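**Sunday, bindery notebook - reprint of Pudent vol. 1**

Dated loosely because I didn't write anything down until the afternoon. Picks up from the February notes on the test signatures.

Went through the full proof of the first Pudent collection with the scans beside me. The book gathers the first run of the comic, the chapters where Wiria leaves the salt town and falls in with Berhe. The old edition dropped the chapter title pages and ran the stories together. We are putting them back, which changes the page count and moves nearly every spread, so most of the day was checking what faces what.

Page turns first. The reveal of Kernent at the end of chapter two used to land on a left-hand page, after the turn. With the title page back in, it moved to the right, and the reader sees it before reading the panels that lead to it. Moved the chapter one pinup to the front of chapter two to push it back. Yatziri Arellano agreed on the phone. She lettered the original run and remembers the pinup being a back cover, so it has no fixed home anyway.

The fight on the docks is the same as before and needs nothing. It's still the best drawn part of the book. Berhe hardly speaks in it and you understand him completely. The chapter after it is the weak one, twelve panels of Wiria explaining the treaty to someone who was there when it was signed. Not our job to fix, but it reads slower with the larger trim size and I noticed it more.

Scans:

- Chapter one is clean at 100 percent. No more work.
- Chapter two has a gray cast over the gutters. Redo levels on the night pages only. The day pages go chalky if you touch them.
- Chapter three came from a printed copy, not the art. Dot pattern shows in the sky. Tried a light blur and it ate the hatching on Kernent's coat, so I put it back. Would take original art over anything I can do here, if it can be found.
- Chapter four has two balloons with the tails pointing at the wrong speaker. They were wrong in the first printing too. Yatziri wants them corrected and I think she should get to decide.

Paper. Printed the same spread on both stocks. The coated one holds the blacks but shines under the lamp and you have to tilt the book to read the night pages. The uncoated one drinks ink, and the shadows on the boat close up. Opened the curve a little in the shadows and ran it again on uncoated. Better. The rope detail came back and Wiria's face no longer merges with the hull. I'd go with that one. The reds are duller, but the old newsprint reds were never bright and nobody reading this will want them neon.

Binding. Glued dummy number one opened fine for the first half and then fought me. The double-page map in chapter three loses the harbor name down the middle. Sewn dummy opens flat enough to read it. Cost is on the sheet: 1,768 for the sewn run against the glued quote, which I still need in writing. If we have to stay with glue, the map art should be pulled apart at the center and each half shifted outward. I made a version of this and it looks all right when the book is open, bad on screen. Don't judge it from the PDF.

Pressing times, for the next dummy: 10 minutes after the first coat, 30 after the second, then leave it under the boards until morning. I took the first one out early and the spine has a lean. 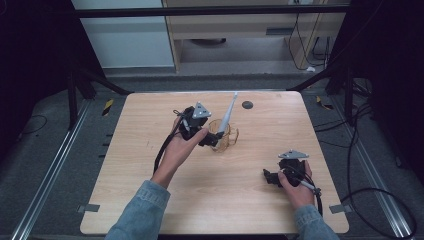 Cover stock is the last open item. Yatziri wants the wraparound painting with no logo on the back, and I want the same with the title set small on the spine. The painting has that warm yellow-brown evening light over the water, and the proof came back too green. For a target, I'd go nearer the amber of the glass cup on the table, the one with the looped handle, with the light wood under it for the pale end of the sky. Sent the printer a note in those words along with the swatch numbers. Second cover proof should show whether they took the green out or only made the whole thing darker.

Extras at the back: script pages for chapter two, four pages of Kernent designs, the letter column from the original run if we get permission. I'd drop the letter column before I dropped any of the designs. The early Kernent has no coat and a completely different jaw, and it explains why he looks older in his first two appearances.

To do:

- Written quote for glued binding
- Night pages, chapter two, levels again
- Balloon tails to Yatziri for sign-off
- Ask her who has the chapter three art
- New sewn dummy on uncoated, full length, with the map as drawn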